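How Do You Teach a Robot to Tidy a Bedroom?

Imagine you had to explain to someone how to fold a shirt, but that someone had never seen a shirt, had never had hands, and didn't know which way was up. It would take you a very long time! You would have to say how wide to open the fingers, how hard to squeeze, how far to lift and when to let go. Most of us would give up and say, "Oh, just watch me."

Well, that is more or less how the people on the Grerkby project teach their robots. They show them, by hand, in an ordinary bedroom.

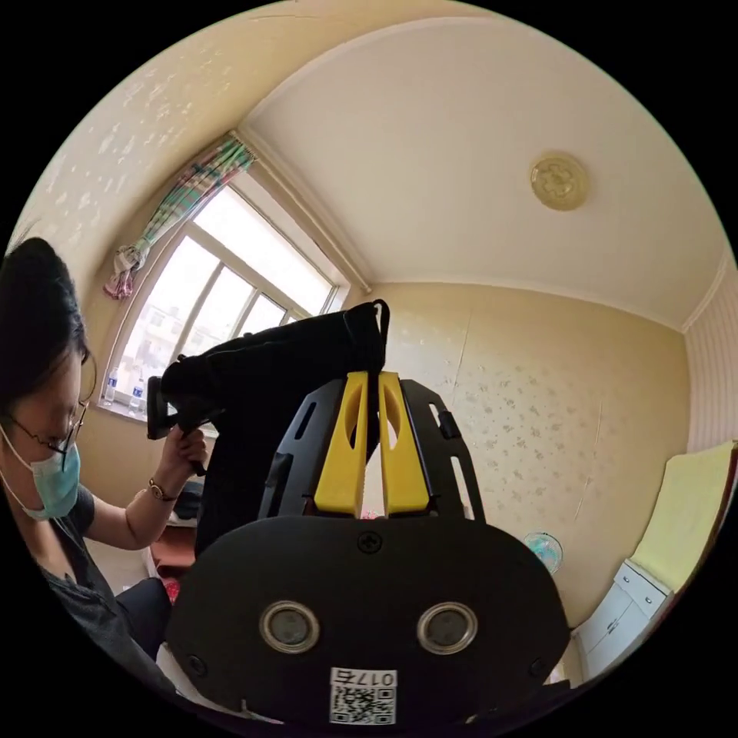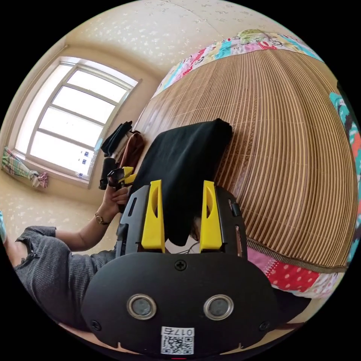
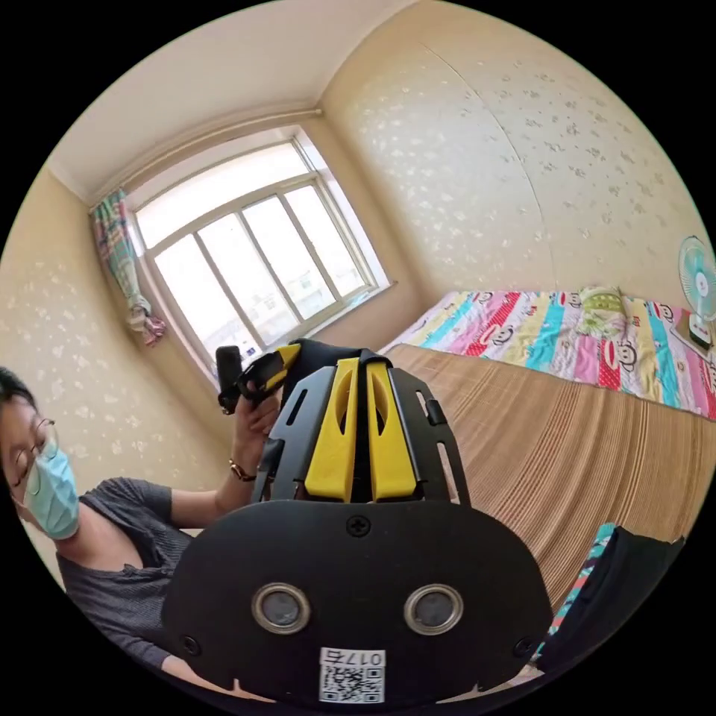
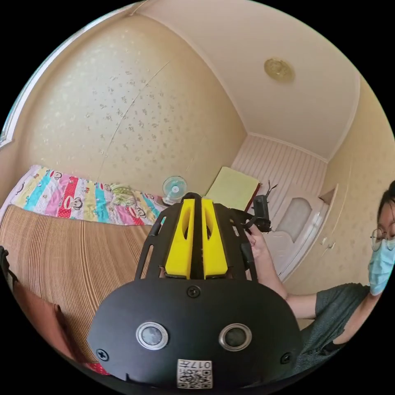 Yellow fingers and a black body in all four pictures. The second one has a folded black cloth between the fingers.

A tool like this is called a gripper. You might have used something a bit like it at home – kitchen tongs, perhaps, or one of those long grabbers for picking up rubbish at the park. You hold one end, and the fingers at the other end pinch whatever you want to pick up. A gripper made for teaching has something extra, though. It carries a camera, so it can remember what it saw while you were busy working.

Now, why would anyone pick up a sock with a gripper when they have ten perfectly good fingers of their own? It's a fair question, and when we visit schools it is nearly always the first one we hear. Think about your own hand for a moment. It can bend in all sorts of places, and your fingertips can feel whether something is soft or slippery or about to fall. A simple robot hand has two stiff fingers that open and close, and that's about all. If you showed the robot how to do a job with your clever human hand, it couldn't copy you, in the same way that you couldn't copy a bird by flapping your arms. So the teacher borrows the robot's kind of hand and does the job that way.

It feels very clumsy to begin with! People who are new to it drop things, pinch the blanket along with the shirt, and sometimes get quite cross. After a while they slow down and find the knack.

Each time the teacher does a job from start to finish, we call it a demonstration, which is just a long word for "showing". One is never enough. Suppose you only ever saw one dog in your whole life, and it was small and brown. You might think every dog was small and brown. Robots have the same trouble. If a robot has only seen a shirt lying flat in the middle of a bed, it may be completely stuck when the shirt is scrunched up near the pillow. So the teacher does the job again with the shirt moved a little, and again with a different shirt, and again when the light from the window has changed colour in the afternoon.

In August the Grerkby teachers made 2,010 demonstrations. Of those, 807 were folding jobs and 508 were picking things up and putting them somewhere else. Another 276 had to be thrown away, mostly when the cloth slipped out or somebody bumped the camera. Throwing them away isn't a sad thing. You wouldn't want to learn your times tables from a book full of mistakes, and neither would a robot.

After that, it's the computer's turn. A program called Kiser goes through all the demonstrations and looks for patterns. When the cloth looks like this, the hand moves like that. It doesn't know what a shirt is for, or that it might be your favourite. It is only making a very good guess about which way to move next, then looking again and making another guess, many times every second.

There is another way to teach a robot, called remote control. The teacher sits with a pair of handles and the real robot arm follows along, a bit like driving a toy car. It works nicely, but the arm is heavy and you have to bring it with you, and it doesn't much care for stairs. A gripper you can carry goes anywhere you do.

Try it yourself

You'll need a pair of kitchen tongs (ask a grown-up first), a tea towel and a friend. Lay the towel flat on a table and try to fold it in half using only the tongs. Have your friend watch quietly and then copy what you did. Next, scrunch the towel into a ball and start over. Was it harder? What did your friend do differently from you?

If you'd like to, draw your best folding method and ask your teacher to post it to us at Getico. We put the drawings up along the hallway outside the workshop.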